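Progress report to the Marneck Community Fund
Clothing reuse and repair project, Preline Neighbourhood House
Prepared by Gisela Saavedra, project coordinator
December 1, 2018

Summary

The project is on schedule and slightly under budget. The sorting room has been open through the whole reporting period, the repair sessions are full, and the school clothing program has started in both of the schools we named in our application. Two items are behind: the winter coat drive and the new shelving. Both are covered below.

Collection and sorting

We took in 3283 garments in this period. Most came through the donation bins at Preline and the drop-off desk at the Rizk Street library. Estela Villalba runs the sorting roster and has moved it to mornings, when the heating is on and more people can come.

Sweatshirts, hoodies and other soft knits are still the biggest group. They are bulky to store but they go out quickly, grey and navy ones fastest of all. Anything with stains or smudges goes into a separate pile for a second wash. If the marks stay, the fabric is cut up for patches or sent on as rags.
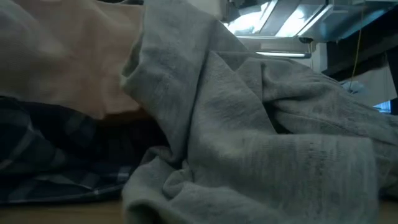 Repair sessions

We held 39 repair sessions against a target of 36. Eulalia Olivares teaches the beginners and Gopinath Sundaram looks after the machines. Zips and hems make up most of the work. We dropped the evening group in November after low turnout and put the hours into a second daytime group, which now has a waiting list.

One of the older sewing machines has been written off. The repair quote was more than the machine was worth, and we would like to move money from the advertising line to replace it. A separate request is attached.

School clothing program

Naltance Primary and Marneck Secondary are both taking part. Families choose from a list and the order is packed here and sent to the school office, so no one has to come in and ask. Delia Zúñiga visited both schools to set this up. The secondary school has asked for more gym clothes in adult sizes and we are short of these.

Labelling

The old system of coloured stickers did not last – they came off in the bins and people could not remember which colour meant what. We have gone over to plain white paper or card with the words written large in black marker. It costs almost nothing and new helpers can follow it on their first morning. Smaller labels for the school orders are still to be done. 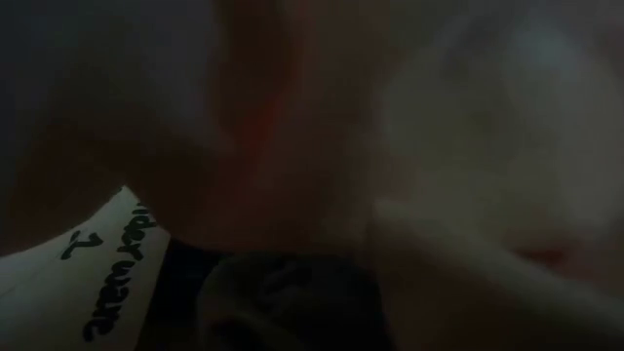 White label with bold black lettering and the numeral 1.

Items behind schedule

Winter coats: we hoped to have the drive finished by now. The church hall we had booked was closed for roof work, and the new venue is only free for 2 short afternoons. Coats are still coming in and we will report the final figure next time.

Shelving: the supplier has delayed delivery by 5 weeks. Until it arrives we are storing sorted clothes in boxes along the hallway, with a clear path kept to the back door as the fire inspector asked.

Budget

Wages, rent and laundry are all within the approved amounts. Laundry will go up over winter, as coats and heavy knits take longer to dry. We do not expect to need more than the amount set aside.

Next period

Finish the coat drive, put up the shelving, replace the sewing machine if the request is approved, and find a source of adult gym clothes. Estela and Delia will also meet with the library about keeping the drop-off desk open into the new year.

Contact: Gisela Saavedra, Preline Neighbourhood House | © 2018 Preline Neighbourhood House | Back to top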